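Lorkstead picking cell fault

The Lorkstead picking cell fault was a run of mis-picks and one damaged gripper at the Lorkstead works of Ravden, a maker of door locks and vending parts. It affected a single robot arm used to pick loose solenoids and sort them by type. The fault is mainly of interest for the disagreement over its cause, which was never fully settled.

Background

The cell was put in to replace hand sorting of returned and surplus solenoids. Its software was supplied by Hanard, whose sales material described it as able to handle "any small part, in any position". No test supporting this claim was published. The acceptance trial used 200 picks, all of them with parts laid singly and with their leads taped down. Returned parts do not arrive that way, and Rekha Rodrigues, then a production engineer at the site, objected in writing before the trial was signed off.

Events

The first trouble was logged in July, in the second week of normal running. The arm closed on one solenoid and lifted another with it, the two joined by their leads. The second part dropped outside the tray. The controller recorded a good pick, as it checked only that the fingers had stopped short of fully closed.

Over the following shifts 46 further double picks were found by comparing the parts in each bin with the log. The log itself showed none. On a Wednesday, shortly after 10 at night, a trailing connector caught on the tray wall during a lift. The arm carried on pulling until a finger mount cracked. Nobody was hurt. The guard door was later found to have been open, with its switch bypassed, and this was treated as a separate and more serious matter.

Cause

Hanard blamed glare. Its report, by Murali Rao, argued that reflections from the glossy tray hid the thin black leads from the wrist camera, and recommended a matt liner. A liner was fitted. Double picks fell at first, though 14 were counted in the next month, and the site had also begun spreading the parts out by hand, so the effect of the liner alone cannot be judged.

Satish Varma, who reviewed the fault for Ravden, took a different view. He held that the software modelled the body of each part and ignored the leads altogether, so that better lighting could make little difference. Hanard did not accept this - nor did it release the model for checking.

Changes

A force limit was added to the lift, and the guard switch was replaced with a coded type. The claim about "any position" was dropped from later sales material. Whether the cell saves any labour, given that its trays are still spread by hand, remains disputed. 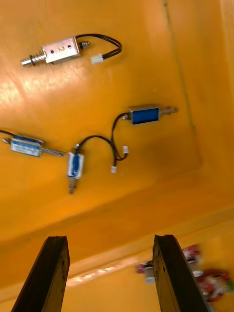
Solenoids on a glossy orange surface, seen from the wrist camera, with two sets of leads overlapping.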